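Pay the scorers

March 10, 2010

Every club cricket league in the country depends on people who sit in a hut for seven hours and write down what happens. Most of them get a cup of tea for it. I think they should get paid, and I think the money should come from the clubs.

I have played and umpired in the Prolwood and District League for most of my adult life. Last July I stood in a second division match at Prestero Park that ended in a row. Prestero thought they had won by one run. The visitors had the scores level. The two books disagreed on a single leg bye in the thirty-first over, and it took 45 minutes to settle it, with both captains leaning over the table and the bar shutters already up.

The home book was right. Erick Kombo had kept it, and he had marked the leg bye in the over, in the extras and in the running total. The other book had been passed between four batsmen waiting to go in. One of them had been padded up at the time and left it on the grass when a wicket fell.

That match decided who went up. A whole season's work for 22 players came down to whether somebody had been paying attention at ten to five.

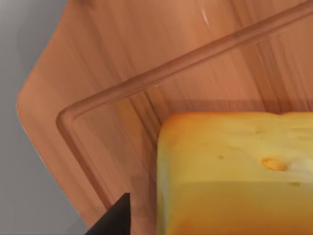

Umpires in our league receive a match fee, and have done since before I qualified. It was argued over at the time, in much the same words I hear now about scorers: that it would spoil the spirit of the thing, that the small clubs would fold. They did not fold. What the fee did was make people turn up, learn the laws and stay on. Scorers do the same sort of job and we treat them as an afterthought.

Majdi Awwad, who runs the fixtures, has told me he would back a fee of 50 pounds a match, split between the two clubs. I would start lower and put the rest into training. The Dreltus ground has a decent room that stands idle all winter, and two evenings there would cover most of what a new scorer needs.

The usual answer is that an app will do it. Bergmann, our neighbours down the road, tried that last year with a borrowed laptop. The battery went at 104 for 3 and they finished the innings on the back of a team sheet.

The league meets again before the season starts. I have put the proposal in writing and I hope the clubs will vote for it.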